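2023-02-24

Budget diary, equipment planning

The morning was given to the second round of the purchase plan. Uyên Đoàn had circulated the revised sheet overnight, and Hậu Bạch and I went through it line by line before the others arrived. The main request is unchanged: one additional arm with gripper, to be quoted by Likero, and a set of spare finger pads. The two quotations received for the pads differ by 200 dollars. I have asked that both be kept on file until the delivery terms are confirmed in writing.

Khang Quan raised the matter of the turntable. He considers that the rollers and bearings should have a maintenance line of their own and should no longer be charged to general repairs. I agreed in principle. Ngân Phí will find out what was charged under that heading last year, as the present ledger does not separate it. Until then I have entered 300 dollars, marked provisional.

We then took up the list of small items for the tidying tasks. The present stock is modest, and Diệp Hà wishes to add a second dustpan and brush in a darker color, along with cables of several lengths. 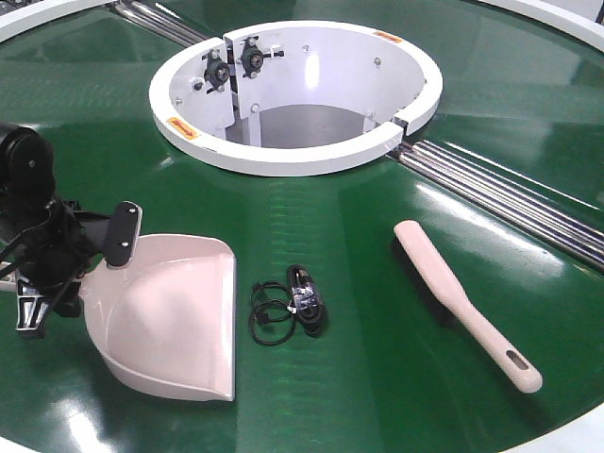
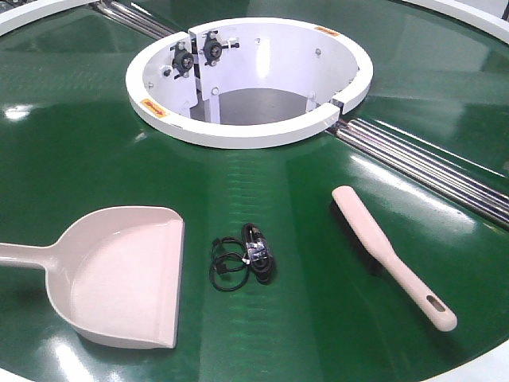 Pink dustpan, coiled cable and pink brush on the green table.

Her argument is that the glossy surface throws back a good deal of light, and that pale plastic may not be the hardest or the easiest case against it. She would like the budget to allow for both. The sum is small — 200 dollars for the whole year — and I saw no reason to delay it. Hậu asked whether matte film for the table top had been priced. It had not. Rolland has been suggested as a supplier, and Khang will write to them on Monday.

A longer discussion followed on whether the new arm should be leased. Cuvetus offers a lease with service included, and Uyên has prepared a comparison over three years. The lease spares us the first large payment but leaves us without the equipment at the end of the term. Ngân favors purchase. Khang is undecided and wishes to see the service conditions first, in particular who pays for transport when a joint must be replaced. I did not press for a decision.

The total of the accessories section, without the arm, now stands at 1718 dollars. This includes the provisional maintenance entry and the small items, but excludes the film. Uyên will carry the figure into the Tuvley planning file and send the new version to all members of the group.

Outstanding for next week: written delivery terms for the pads, the repair charges from Ngân, the service conditions from Cuvetus. I must also correct the heading on page two, where the old project name still appears.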